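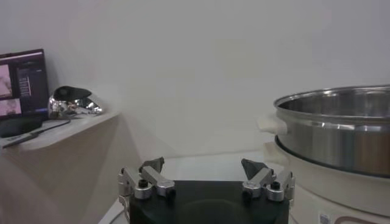
A kettle on the left and a steel pot on the right, against a plain wall.

Food > Visits > Chocolate makers

Print this page | E-mail to a friend

An afternoon at the Horness chocolate works

Horness opens its doors twice a year, and I went to the May open day with my sister. The tour starts at 2 and lasts a little over an hour. Our group had 26 people in it, mostly home bakers.

Sajib Liyanage, the head of production, took us through the roasting room first. Horness buys beans from two growers, Tanui and Surkham. The Tanui beans get a shorter roast and go into the dark bars. Surkham beans are used for cocoa powder and for the baking chocolate, sold under the name Ondimier.

Next came the grinders, which are loud. We were given ear plugs and Sajib saved his talk for the hallway. A batch is ground for around 20 hours before it is tempered and poured.

The tasting was the best part. We tried the baking chocolate plain, then melted with cream, then in a small baked pudding. The pudding was good but a bit sweet for me. My sister asked for the recipe and was told it is printed inside the wrapper of the large block.

The shop takes cards. Broken bars are sold by the bag near the exit and go fast. Parking is across the road, and the number 143 bus stops at the gate. Wear closed shoes, or you will be kept out of the grinding room.

Last updated: May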